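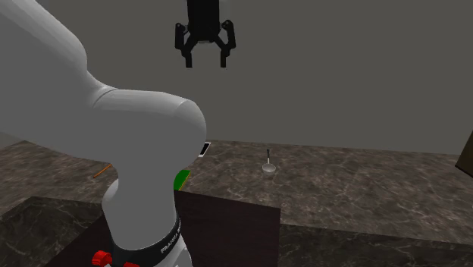
White arm with its black Franka band, rendered view.

Samdale Community Orchard: where we are with the Brorkach grant

Hi all, and thanks for being so patient with me on this one! I know you like these reports short, so I'll try (you've met me, so you know how that goes).

The big news is that the trees are in. All 100 of them, mostly apples with a run of pears and plums along the north fence where the ground stays a bit damper. We got the last row planted on a Saturday in December, just ahead of the hard frost, and I went home with mud in both ears. I've been out to look at them more often than I need to. They're sticks, basically, but they're very handsome sticks.

Fencing took a bigger bite than I'd planned for. The deer come through from the Kullia side and they'll have a young plum down to the stump overnight, so I went for the taller wire and the heavier corner posts. That put us $600 over on the fencing line. I've covered it by dropping the second-hand mower from this year's budget and borrowing one for the summer, and the total we're asking you for hasn't changed. If you'd like that moved around differently on the spreadsheet, just tell me how and I'll redo it.

Water is the part I'm less happy about. The two rain tanks are on their stands, but the hose run down to the lower rows still isn't connected. The fittings we were sent are the wrong thread and the right ones are on back order. We can carry water by hand while the trees are asleep, but I want that line working before the leaves come out. 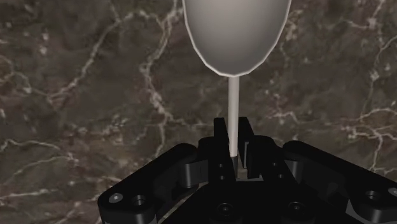
Tóth Nursery has been great to deal with, by the way. Four of the pears arrived with snapped leaders and they swapped them out without any fuss, and they threw in a bundle of tree guards as well. I'd like to use them again for the currant bushes if you're okay with us sticking to one supplier.

The pruning classes start up once the worst of the cold is over. I've booked the hall at Samdale for the talking part and then we'll walk over to the old trees behind the school, which haven't seen a saw in years and are perfect for learning on. Sign-ups are going nicely and I've had to start a waiting list, so I may run the class twice.

Still to do before my next report: get the hose line connected, mulch the top rows (the wood chips are promised, just not delivered), put labels on everything, and finish the path from the gate so people with strollers can get in. I'll send the receipts separately once I've found the one for the corner posts. It's in the truck somewhere!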